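Progress Report to the Verthorpe Fund
Hand-held gripper station, Lukton workshop
Reporting period ending 25 March 2019

Work in this period was limited to the upkeep of the hand-held gripper tools and the bench at which they are checked. No new equipment was bought. The Fund asked in its last letter for a fuller account of maintenance, and the sections that follow are written with that request in mind.

Condition of the tools

The station holds 3 grippers of the same pattern. Each has a pair of block-shaped fingers carried on flat linkage arms, with brass-colored grommets at the pivots. The arms have given little trouble. Most of the time recorded against the tools went to the fingers, whose tips wear along the inner edges and across the top where they meet hard objects.

Under the schedule agreed with the Fund, the fingers are inspected after every 500 grips. In practice the interval was exceeded twice in the first half of the period, when the log was still kept on paper at the far end of the workshop. The log now stays at the bench and the interval has been met since that change.

Inspection consists of closing the jaws fully and looking at the slit between the fingers from both sides. It should be narrow and even from top to bottom. Scuffing of the surface alone is recorded and the tool goes back to work. A finger is replaced if the slit has opened at the tip, or if chipping has reached the flat part of the gripping face.

The pivots are checked at the same time. The operator holds one outer arm still and moves the other through its full travel, feeling for side play. Dust is brushed out of the grommets and no oil is applied, as oil was found last year to collect grit – the Rajput cleaning sheet has been corrected on this point.

Test objects

The check set was revised in March. It had consisted mainly of boxes and blocks, which told us little about how a worn tip behaves on a curved surface. Kitchen utensils with metal handles were added, and a smooth round handle has proved the more demanding test.
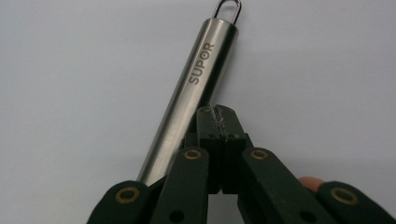
Each check with the revised set is made against a plain pale background so that the outline of the fingers can be compared from one inspection to the next. The operator closes on the object, lifts it, holds it for 6 seconds and sets it down. Any slip is entered in the log together with the position of the object between the fingers. A complete check of one tool takes some 40 minutes, including cleaning, and we do not expect to shorten it without dropping objects from the set.

Parts and suppliers

Replacement fingers are ordered through Jerkitz. The first delivery of the period had fastener holes slightly out of line with the old ones, and the whole batch was returned. The second delivery fitted without changes. We have asked that a sample pair be sent ahead of future batches. Spare grommets are in stock and none were used.

One matter remains open. The original budget line for wear parts was set before the revised check set was in use, and the added checks are themselves a source of wear. Spending on this line is within its limit at present. We would ask the Fund to allow a transfer from the travel line, which is underspent, should a further batch of fingers be needed before the close of the grant.

Work planned for the next period

The Lukton workshop will test a finger with a replaceable tip, so that the lower part of the block can stay on the tool. A drawing is complete and a trial pair has been requested. The written procedure for inspection will be reissued once the trial pair has been through two full intervals, and a copy will be sent to Verthorpe with the next report.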